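Gosencombe Lodge: clothing and common room project
Progress report to the Visser Fund
Prepared by Hok-lam Ng, 7 June 2021

You asked for a shorter report than the last one. I have left out the section on hangers, which I am told went on a bit.

Where we are

The grant was for two things: making the common room fit to sit in, and setting up a clothing exchange so that residents who arrive with one bag can leave with two. The first is nearly finished. The second is open, popular, and a good deal messier than the drawing in our application, where as you may recall everything was in a neat stack and the residents were all smiling.

The common room has been painted. We chose a color the supplier calls Darkside, got as far as one wall of the hallway, and understood the name. Everything after that was done in white and pale gray, and the hallway wall has been painted over three times. It still looks a little thoughtful in the evenings. The cost of the extra paint came out of the decorating line and there is still money left in it.

Seating

We replaced the two sofas that had given up and added an ottoman for the changing area. The ottoman was the one item the Fund queried, on the grounds that a bench would be cheaper. It would have been. It would also have been a bench, and we had one already, and people used it to stand on. The residents' meeting voted for something soft and I was outvoted along with you.

As a seat it has had mixed success. As a place to put clothes down it is the best thing we have ever bought. Staff have asked politely that items go back on the rails once they have been looked at. I wrote a notice to this effect in March and someone hung a coat over it.

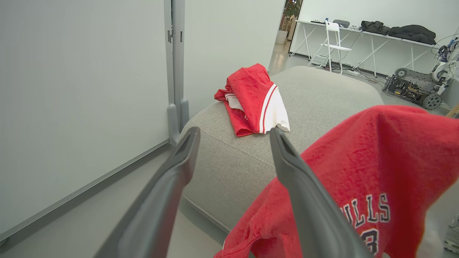 The ottoman in service: red shorts with white side panels on top, a red Bulls T-shirt to the fore.

Sportswear goes out faster than anything else, and red sportswear fastest of all. Formal shirts move slowly until someone has an interview, at which point every resident of the same collar size has one too. We have more neckties than the county could reasonably wear and would ask supporters to think about socks.

The exchange in figures

Since opening we have taken in 987 items and passed on 700. A further 150 were too worn to offer and went for rags. The rest are on the rails, in the laundry, or on the ottoman.

We planned for 30 regular users and reached that number well before we had finished labeling the shelves. The labels have since been finished. They say "tops," "bottoms" and "other," and "other" is full.

Laundry

The washing machine has been steady. The dryer has not. It is a Trosilero, a make none of the repair people we called had heard of, and one of them asked me to spell it twice before wishing us luck. It came with the building. It will dry a small load if the door is held shut with a chair, and I do not want to put that sentence in another report. I have two quotes for a replacement and will send them separately with the request form, filled in this time on the correct side.

Plants

A supporter gave us potted plants for the rooms off the common area. There was no budget line for these and there still isn't one. Watering has been added to the chore sheet, which means they get watered by whoever reads the chore sheet, so they get watered by me.

What has not been done

The full-length mirror is not up. It was delivered, it was the wrong size, and it went back. The second one is on order.

The sign-out book was supposed to tell us which sizes run short. People do sign it, but under "size" we mostly get "fine" or "bit big." I am going to try a tally sheet by the door with boxes to check, which will at least give us numbers even if they are checked by children.

Next quarter

Mirror, dryer, tally sheet. We would also like to move part of the unspent decorating money to a second clothes rail, and would be glad of your agreement in writing before we buy it. The rail would stand beside the first one. I can't promise that anything will be hung on it.

Receipts are attached in date order, apart from the paint ones, which are in an envelope of their own.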